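Signed in on everything you own

I caught Prys Kneath at teatime, mug in hand, and asked him the thing I always get wrong: how do you sign out of an app on a phone you no longer have? Prys has spent 26 months on the help desk at Junetti, the photo-sharing app, and he laughed before I'd finished.

"That was 728 of my emails in March," he said. "People sell the old phone, then remember."

I'd assumed you just change your password. "You can, but tick the box underneath as well - the one that says end other sessions. It's tiny and everyone misses it."
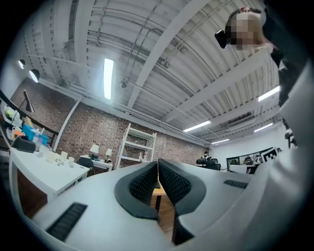

He got me to open my own account while we talked (bit embarrassing, this). Settings, then Security, then Devices. I had a tablet on there that I gave to my sister two Christmases ago!

"Tap it, tap Remove, done," said Prys. "It can take a few minutes to catch up."

And if you're locked out altogether? He says to use the recovery codes you were given when you joined. I asked where most people keep theirs.

"On the old phone," he said, and went to put the kettle on again.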